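Home Reviews Essays Children's Shelf Contact

Volume Four Does Not Fit the Shelf

December
By the Children's Shelf columnist

My daughter owns the first 3 books of the Nundelar series in one size and the last 2 in another. The early ones are small and green, with a ship on the spine that continues from book to book, so that by the third volume you have the bow, the mast and most of a sail. Then comes volume four, which is blue, a full inch taller, and carries a picture of an owl. There is no owl in the first three books. I have checked. There is barely one in the fourth.

The ship has no stern and never will. Raritz, the publisher, redesigned the series between volumes and moved every future printing to what its catalog called a bold new look for a new generation of readers. My daughter was nine when she started the series and ten when she was informed, by way of an owl, that she belonged to the previous generation.

I would like to argue that this is a broken promise, and that children are right to be upset about it. I realize there are larger problems in publishing. I have read articles about some of them. But adults who talk about children's reading tend to talk as if it all happens inside the head, a sort of vitamin that gets absorbed, and they're puzzled when a kid who loves a story is also furious about a spine. Any kid could explain it. A series is a thing you collect as well as a thing you read. You agreed to that when you printed a number on it, and you shook hands on it when you printed a third of a ship.

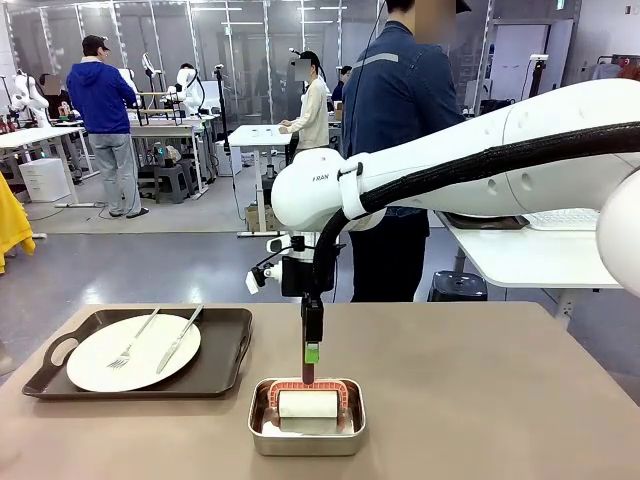

Surely they only want to know what happens next, one of my fellow parents objected when I tried out this theory at school pickup, and they'd read it off the back of a cereal box if they had to. That's true of the first night. My daughter finished volume four in two sittings and would have finished it in one if we hadn't turned off the hall light. But a book is read for a few hours and then it stands on a shelf for years, and all that time it's doing something. It is reminding her of where she has been. When she lies in bed and looks across the room she can see the whole of the voyage out to the salt islands, and then she can see an owl.

The redesign is always explained in terms of new readers. I understand the arithmetic. Somebody walks into a store who has never heard of Nundelar, and the small green book with the ship looks like the kind of thing their aunt would buy them, while the tall blue book looks like the other tall blue books that are selling this year. So the publisher goes after the stranger. What bothers me is who pays. The bill goes to the reader who bought volume one in hardcover with birthday money, told four friends, and waited fourteen months for the next one. She is the most loyal customer the company will ever have, and her reward is a set that looks like it was put together from a yard sale.

There is a remedy, and the publisher is happy to sell it to you. You may buy the first three again. They come in a slipcase.

I should admit that I nearly did. I stood in the children's section of the bookstore in Randbridge with the slipcase under my arm and did the kind of reasoning that people do in front of expensive cheese. We could give the old ones to the school. She would have a matching set. And then I pictured the old ones, which have a ring on the cover of volume two from a glass of milk and a long crease down volume one from the week it was carried around in a swim bag, and I put the slipcase back. The milk ring is part of the set now. I bought a card and some tape instead, so as not to leave empty-handed.

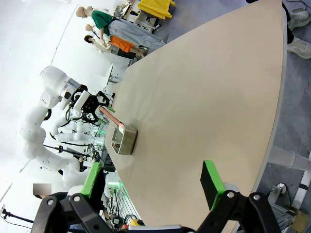

Tabletop with a small stainless-steel container.

It might be thought that this is a modern disease, brought on by marketing departments, and that in some earlier age a series began and ended in the same cloth. I have my own childhood shelf to say otherwise. The horse books I grew up on changed size so often that they looked like a bar chart. One of them was in large print for no reason I ever discovered. The detective ones switched from painted covers to photographs partway through, and the boy in the photographs was a good four years older than the boy in the paintings and had a completely different attitude toward haircuts. I remember feeling that somebody had been fired and that I hadn't been consulted.

So no, it isn't new. What has changed is that the spines now make promises the old ones didn't. My horse books never claimed to add up to a picture. When a designer at Raritz decided to run a ship across five volumes, that was a lovely idea, and I'm sure there was a meeting at which everybody said so. It was also a commitment to volumes four and five. If you aren't sure you will still like ships in two years, put a nice pattern on it. Children are very forgiving about patterns.

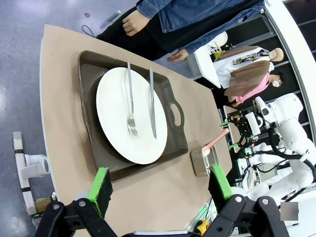

The same goes for page size, which is the part that really gets me, as the person who built the shelf. I built it to fit. I measured volume one, gave it a half inch of headroom, and put in a board that is glued and screwed and is not coming out without taking some of the wall along. Volume four goes in on its side. Volume five, which runs to 437 pages, goes in on top of volume four, also on its side, and together they look like two people asleep on a bench beside three people waiting for a train. My daughter has begun to refer to them as "the flat ones." She has not reread either, and she rereads everything. She has read the back of the shampoo.

I don't want to make too much of that. Volume five is also not very good. There is a long middle stretch about a parliament of fishermen that I would have trimmed by half, and the villain is defeated largely through paperwork. It's possible she'd have left it alone even if it had been small and green and had the stern of a ship on it. But I notice that volume two isn't very good either, and volume two has been read so many times that the glue has given up.

Some publishers do behave well. Jiang, a much smaller house with a much smaller catalog, puts out a series about a lighthouse family that my daughter's friend lent us over the summer. They redesigned too, after the fifth book. What they did was print the new ones in the new look and keep a short run of each in the old look, which you could order through any bookstore if you knew to ask. You did have to know to ask. It was mentioned in small type on the copyright page, where the only people likely to find it were librarians and children, both of whom did.

I gather this costs money. I gather that a short run of a paperback in an outdated trim size is the sort of thing that makes an accountant go and stand by a window. There is a cheaper way, which is paper. Print a jacket. Print a plain wraparound cover in the old style, with the right piece of ship on the spine, and tuck it folded in the back of volume four. It won't fix the height, but a child who has been given the mast and most of a sail will do a great deal of work with scissors to get the rest.

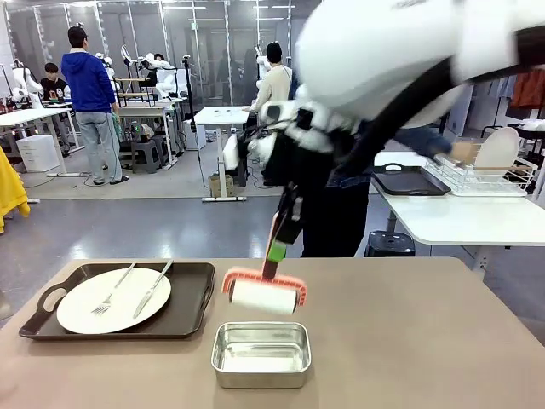 A reader in Randbridge, hearing that I was writing this, sent word that her son had already solved the problem by drawing the stern himself on a strip of printer paper and taping it around volume four, owl and all, and that he considered the drawing better than the original because his ship had a cannon. I passed this along at dinner. It was received coldly. My daughter's position is that there are no cannons in Nundelar, that the treaty in chapter eleven is very clear about cannons, and that if you're going to fix something you should fix it correctly.

She gets this from somewhere, I suppose.

There's one more argument made in favor of the constant redesign, and it's the one I find hardest to dismiss. It says that books for children ought to look as if they belong to the children who are reading them today, and that the tidy set is a grown-up's fantasy, all about display. I've met enough adults who buy old editions by the yard to know what that fantasy looks like, and I don't want to be one of them. Some of the ugliest covers in our house are the most loved. There's a joke book with a cover so bad that I turn it face down when people visit.

But the joke book never had a volume two. It made its terrible impression once and stuck with it. I'm not asking for good taste, or leather, or a ribbon. If volume one has a cross-eyed gerbil on it, give me a cross-eyed gerbil all the way to the end, at the same height.

A sixth Nundelar has been announced for next fall. The listing says it will be the last one, although the fifth was also going to be the last one. The cover has been posted already. It is orange and slightly shorter than volume five, and the owl has been replaced by what my daughter and I have agreed, after some discussion, is a door. She's asked for it for her birthday. She has also asked me whether the shelf could be moved up an inch, and I have told her about the glue.

We use cookies to remember your preferences. By continuing to browse you accept our cookie policy. Accept Manage settings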